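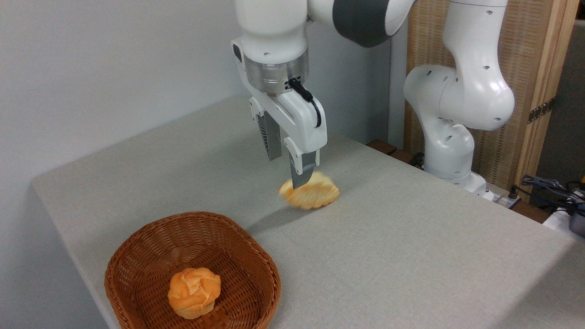 Flavar, writing under my last post, wanted to know why anyone would need a rulebook for a robot that moves buns into a basket. Surely you switch it on and keep your fingers out of the way?

Well, keeping your fingers out of the way is a rule, and somebody has to decide how far out of the way! Is it the edge of the table? A line on the floor? Can you reach in to straighten the basket if the arm is standing still, or do you press stop first? I've been in five different workrooms with five different answers, and most of them were never written down. So I'm putting together a plain-language practice guide for small arms working on tables with food and other soft stuff, and I need people to help me test it.

The project is called Rerura. It runs through August at the Prana workshop, upstairs at the back (there's an elevator, ring the bell twice). I'm looking for 7 participants. You don't need to know the first thing about robots. I'd love a couple of people who have worked in a bakery or a commercial kitchen, and I'd also love people who have never stood next to an arm in their life.

What you'd be doing: reading the draft, which has 52 rules in it at the moment (too many, I know), and then trying to follow it at the table. Stopping the arm. Restarting it. Swapping a basket. Deciding if a pastry that has been gripped still counts as food or goes in the scrap bin. If a rule makes no sense to you, you mark it in red and we argue about it over coffee.

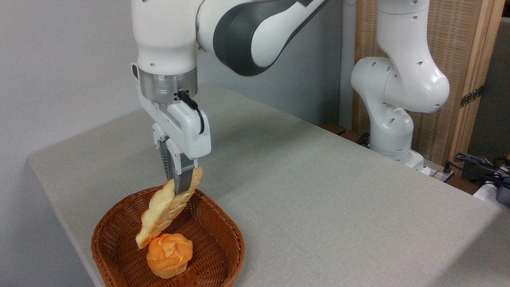
The arguing is my favorite part, to be fair. The draft says the person who pressed stop is the only one who may restart, and I already know some of you will hate that. Come and tell me! I also want a better rule for cleaning fingertips between batches, and one for what to do when a roll gets dropped.

Sessions start at 9 a.m. and finish by noon. You get $80 per session, plus lunch. Please wear closed shoes, tie long hair back, and leave dangly bracelets at home. If you have a wheat or nut allergy, let me know before you sign up so we can talk it over. You need to be 18 or older.

To apply, send me a few lines through the contact form with "Abbasi table" in the subject, and say which mornings are no good for you. No résumé please.

We use cookies to remember your settings and count visits. Accept all | Manage preferences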